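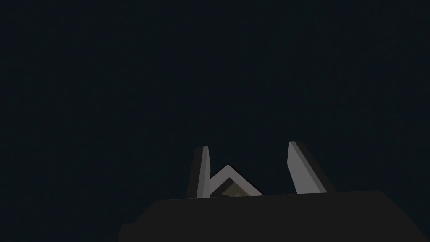
Our project compared two gripper models for the Jarnesura arm before the lab spent money on hardware. All the tests ran in simulation, using a view that looks out past the gripper housing toward the fingertips. We left the background dark and the surfaces plain to keep rendering fast. With the fingers open, the pale inner faces stand out well against the black, but the housing is nearly as dark as what is behind it and its left end is hard to make out. This mattered later when we tried to find the gripper outline from the image.

The first gripper was the Velik, which has two tall flat fingers. The second was the Vornbridge, which has shorter fingers and a wider stroke. Both were driven by the same position controller with the same gains. We tested 6 part shapes and ran 8 grasps on each shape with each gripper.

Results

The Velik dropped fewer parts overall. It failed on 3 grasps, all with the thin ring. The Vornbridge failed on 4, spread over different shapes, and two of those were caused by the part turning as the fingers closed. Closing time was about the same for both.

Camera problems

Outline detection worked on the fingers and did poorly on the housing. Raising the ambient light helped, but then the shading between finger faces got weaker and the edge detector lost the tips. We went back to the original light and masked out the housing by hand.

What we would change

The friction value came from the Tănase model files and we never checked it against a real part. It should be measured before anyone relies on the drop counts. We also ran out of time in September to repeat the ring tests with a slower closing speed. The scripts are in the course folder with the settings used for each run.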